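I spent Tuesday evening at the Lastside open day, and I had way more fun than I expected! The Vurkinis team was showing how they teach robots everyday chores, and they let visitors take a turn with the hand-held grippers (I went twice, sorry to the line behind me).

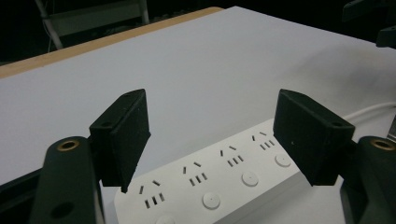
Jaws open over the power strip at the Vurkinis table.

They told me they've saved roughly 2000 practice runs so far, and mine might even get added. It's harder on the wrist than you'd think! The Walia room next door was packed, so I never got in. Doors open again in June, same building, 7 p.m., and it's free.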